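Search products and pages

Kasell Bench Cell 2: Two-Arm Disassembly and Service Workcell

Ketorham Automation / Equipment / Demonstration units

Last updated: June

Reading time: 7 min

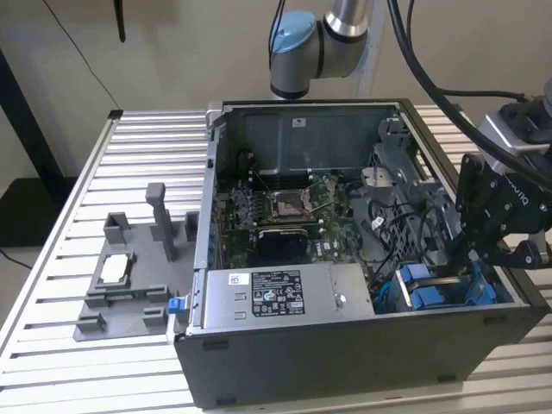
The Kasell Bench Cell 2 is a two-arm workcell for opening, stripping and refitting small electrical equipment at bench height. It is sold as a complete unit and can be seen running at the Ketorham demonstration room by appointment and on open days. The standard demonstration task is desktop computer service, chosen for the range of part types in a single enclosure: sheet metal, moulded latches, connectors, loose cable and one delicate socket. The tower is presented on its side on the slotted aluminium table with the side panel off, so that all work is done from above. In this position the processor socket, with its retention lever raised, the power supply and the two blue drive caddies are open to an arm coming over the case wall. Small parts are handled through the grey printed fixture to the left of the case.

Overview

Most automated disassembly equipment assumes a known product in a known position. Returned and end-of-lease computers do not arrive that way. Cases vary in depth, cables have been rerouted by earlier repairers, and screws are missing or have been swapped for the wrong length. The Bench Cell 2 is built for mixed work at modest throughput, where the operator remains nearby and the product changes several times a shift.

The cell does not replace a shredding or bulk separation line. It is intended for organisations that want parts out in reusable condition: refurbishers, warranty centres, training colleges and in-house IT departments with a large fleet.

Table

The work surface is made up of parallel aluminium extrusions. Slots run the full length of the table and accept standard T-nuts, so a fixture can be moved along the slot and clamped at any point. No drilled grid is supplied. Customers who need repeatable positions generally fit hard stops in the slots and leave them there; Ketorham supplies these in pairs.

The surface is bare metal. For work on populated circuit boards the table must be bonded to the site earth point using the lug underneath the rear rail. A dissipative mat may be laid over the rails, but it covers the slots and has to be trimmed around each fixture.

Arms and tooling

The two arms are mounted independently and can work in the same enclosure. Shared-space rules are set in the cell controller. The default is conservative: one arm waits outside the enclosure whenever the other is below the rim. With both arms released to work inside together, cycle times improve, though the programmer must then define keep-out volumes for each product by hand.

Each arm carries a two-finger gripper as standard. Fingers are bolted on and can be changed with a hex key. The following are stocked:

Narrow angular fingers, for latches, caddies and card brackets
Flat padded fingers, for boards and optical drives
Hooked fingers, for lifting cable clear of a part

A powered screwdriver is available as an option and takes the place of the gripper on either arm. It is not fitted to the demonstration unit unless requested when booking.

Fixtures

Fixtures for small parts are 3D printed on site. The general-purpose base plate has raised blocks, slots and cradles, and locating recesses sized to the part. Recess clearance is the usual cause of poor results in the first weeks. Too tight, and the part rides up on one corner; too loose, and the gripper closes on it at an angle. The drawings supplied with the cell include three clearance settings, and we suggest printing a single recess at each before committing to a full plate.

Printed fixtures are consumables. Inspect the cradle walls every 1,000 placements and reprint if the edges have rounded. Customers with their own printer receive the files without charge. Those without can order printed plates from Ketorham in grey only.

Cable handling

Flexible cable is the weakest area of any cell in this class, and visitors should expect to see it handled slowly. The controller treats loose cable as an obstacle and will try to approach from a clear side first. If there is no clear side, the second arm is called to hold the cable away. If that fails 2 times the cell stops and asks the operator to move it. This limit can be raised in the settings. Joanne Pilkington, who commissions the cells at customer sites, advises leaving it alone until the operators have had a month of experience with the stops.

Connectors with a locking tab are released by pressing and pulling with the same finger pair. Ribbon connectors with a friction fit are pulled straight. Power connectors on older boards can be very stiff, and the pull force limit may need to be raised for that step only.

Demonstrations and open days

Demonstrations are held in the Ketorham workshop, in the bay beside the Rudd conveyor display. A private visit takes a morning. The usual order is as follows.

9:30 am: arrival, sign-in and site induction. Enclosed footwear is required in the workshop.
9:45 am: cell overview with Tia Ashworth, covering the table, arms, controller and guarding options.
10:15 am: supervised run on the standard desktop task.
11:00 am: run on the visitor's own product, where one has been sent ahead.
12:00 noon: questions, costings and site requirements.

Open days follow the same content in shorter form, with the desktop task repeated through the day and no runs on visitors' own equipment. Groups are limited to 30 people across the day. Visitors stand at the marked line while the arms are powered. Photographs are permitted except in the bay used for customer trials.

Visitors who want their own product run should send two samples of the same model, one to be opened by hand and measured, the other kept closed for the day. Samples should reach the workshop a fortnight before the visit. Remove data storage first or confirm in writing that it can be handled. Batteries that are swollen or damaged will not be accepted.

What the demonstration does and does not show

The desktop task is run at the speed used for first commissioning. It is slower than a tuned cell. Rafail Chatzigeorgiou, who writes the task programs, prefers to run it this way so that each approach and grip can be followed from the marked line, and he will step through individual moves on request.

The demonstration covers access to parts inside an open enclosure. It does not cover removal of adhesives, cutting, soldering, or testing of recovered parts. Side panels are taken off by hand beforehand. Automated panel removal is possible on models with a single latch, but it adds a turning fixture and is quoted separately.

Stops are left in. If the cell asks for help during a visit, the operator will give it in front of the group and restart from the same step.

Site requirements

Floor: level concrete or equivalent. Suspended timber floors need an engineer's report.
Power: single-phase supply on a dedicated circuit. No compressed air is needed for the standard grippers.
Lighting: even overhead light. Direct sun on the table will upset the cameras and should be blocked.
Access: clear space on the operator side and at both ends of the table for case loading.
Network: wired connection for remote support. The cell will run without one, but program updates must then be loaded from a USB drive.

A risk assessment is to be completed by the customer before the arms are powered on site. Ketorham will supply the arm and gripper data for this purpose and can attend the assessment for a day rate. Guarding is selected after the assessment and is not part of the base price.

Controller and software

The cell runs Heletti task software, installed and licensed with the hardware. Tasks are written as short steps (approach, grip, release, hold, place) and grouped by product. Steps can be taught by guiding the arm or entered at the screen. A taught step should always be replayed at reduced speed with the enclosure empty before it is used on a live product.

Product files can be copied between cells. Positions are stored relative to the table stops, so a file from another site will run only if the stops are set to the same drawing. Nigel Kettle in support can check a file against a site drawing before it is loaded.

Supplied with the cell

Table with levelling feet and earth lug
Two arms with mounts and cables
Two grippers with narrow angular fingers
One general-purpose printed base plate
Controller with screen and emergency stop
Heletti licence for one cell
Operator and maintenance manuals, printed and PDF
Operator training at Ketorham, 3 days

Not supplied: guarding, powered screwdriver, dissipative mat, sample products, turning fixture.

Servicing

Gripper bolts are checked weekly with the torque key in the tool drawer. Camera windows are wiped with a dry lens cloth; solvent will mark them. Cable runs to the grippers should be looked over at the same time for rubbing at the joints, with particular attention to the point where the cable leaves its last tie. Annual servicing is carried out on site and requires the cell for one full day.

Bookings and quotations

Demonstration bookings are handled by Joanne Heywood at the Ketorham office. Give the product type, the number of people attending and whether samples will be sent. Quotations are issued after a demonstration or a video call and remain open until the end of the following month. Ex-demonstration cells are sold from time to time with the remaining warranty; ask to be put on the list.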